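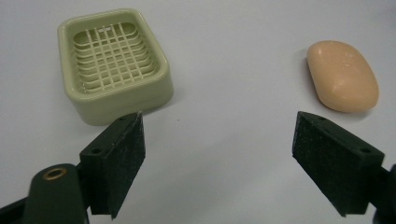

Home | Guides | Phones | Apps | Search

Filed under: Mobile, How-to

Move your old text messages to a new phone without losing the photos

I switched phones in December and was sure my messages would come across by themselves. The texts did, mostly, but half the pictures in my group chats turned into gray boxes! After a couple of evenings of poking at it I found a way that works every time, and it's free. I've been using Fisitz for this (it's a small backup app for Android) and I love it.

What you need

Both phones, charged past the halfway mark, on the same Wi-Fi network. A laptop is nice to have but you can skip it.

On the old phone

1. Install Fisitz and let it read your messages when it asks.
2. Tap Backup, then Options, and switch on "Include attachments." It's off out of the box, and that's how I lost my photos the first time around.
3. Pick a folder on the phone itself. You can save straight to the cloud, but my first try that way stalled at 82 percent and I had to begin again.
4. Tap Start and leave the screen on. Mine had 1,309 messages with pictures and took 6 minutes, so don't panic if the bar sits still for a while.

You'll end up with two files, one for the texts and one for the attachments. Keep them in the same folder and don't rename them.

Getting the files across

I use Drilbridge, a little file-sharing app that sends things directly between phones on the same network. Open it on both, choose the folder on the old one, and accept on the new one. A USB cable and the laptop work just as well, only slower (for me, anyway).

On the new phone

1. Install Fisitz here too.
2. It will ask to be your default messaging app. Say yes for now, you can change it back in a minute.
3. Tap Restore and choose the folder with your 2 files.
4. Wait for the "Done" message, then go to Settings, Apps, Default apps and put your usual messaging app back.

Open a long group chat and scroll way up. Seeing five years of silly dog pictures load in the right order made my whole week!

If some pictures are still gray, clear the cache of your messaging app (the cache, please, don't touch the data!) and restart the phone. On my Kutico that fixed the last few. Once you're happy with everything, copy both backup files to a computer before you wipe the old phone.

Previous | Next | Back to Guides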